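Swapping a 3.5 inch drive in a caddy

Quick one, typing this between jobs. Posted September 11, 2019.

What you need: small Phillips driver, the new drive, 4 caddy screws, a dish for the screws. A soft cloth to lay things on.

Shut the machine down first. Properly, from the menu. Pull the power cord. Wait for the disk to spin down before you touch anything, count to 9 if you're impatient like me.

Unlatch the caddy, slide it out straight. Don't twist. If it sticks, push it back in a hair and try again.

Screws out, into the dish. Old drive out. Label it NOW with a marker, date and what was on it. Teresa Coughlan has a drawer full of mystery disks becuase she skipped this step.

New drive in. Hold it by the sides. Keep fingers off the circuit board and off the gold contacts. Line up the holes, start all the screws by hand, then snug them. Snug, not tight.

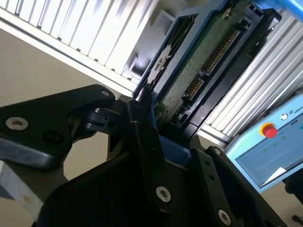 Check which way round it goes before you slide it back. Connector end goes in first. The longer row of contacts is power, the shorter one is data. Both should meet the socket square on. Push slow and even till it seats. If you need real force, stop, somethings crooked.

Latch it. Power on. Look for the drive in setup, then format.

Rebuild on mine took 226 minutes. Leave it alone while it runs.

Questions to Ita Ó Briain, comments are open.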